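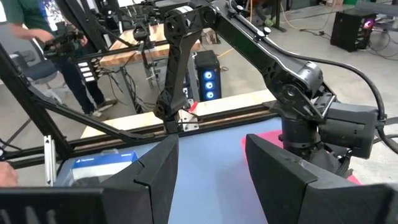 I have backed Joradov to win a bike race four times now, and I've got exactly one winning ticket to show for it. So of course I'm doing it again this weekend.

If you haven't followed the spring classics before, the Distcombe Circuit is a great place to start. It's long, it's windy, and the last stretch goes over the Lutach climb twice, on a road so narrow that two team cars can barely squeeze past each other. I drove it once in a rental and had to pull over and breathe for a minute!

The bookmakers have Haslam as the favorite at 4 to 1, and I get it. He's fast, his team is stacked, and he looked great in the opening races. But that price is way too short for a guy who has never finished in the top ten here. The wind splits the pack early, and once you miss the front group your day is done (and so is my twenty bucks, which is how I learned this).

Joradov is sitting at 25 to 1. I nearly spilled my coffee when I saw that. He's 26, he grew up riding in crosswinds, and he was in the front group last year until a flat tire at the bottom of the final climb. Give him a clean run and I think he's on the podium, so I'm taking the place bet and putting a little on the win too.

I called my friend Gisela Urrutia, who raced the women's event for years and still rides the course every March. She thinks I'm nuts. "You fall in love with long shots," she told me. "Haslam only needs one good day." She did agree that the early break could stay away if the forecast holds, so keep an eye on the live odds once the gap goes past four minutes. Prices get silly around then, and that's where I've made most of my money.

One more thing on timing. These odds were good when I checked on 03/07/2020, and they'll move once the final start lists come out. Wait for the lists before you bet on any of the smaller teams. I got burned by a late scratch last season and I'm still waiting on the refund.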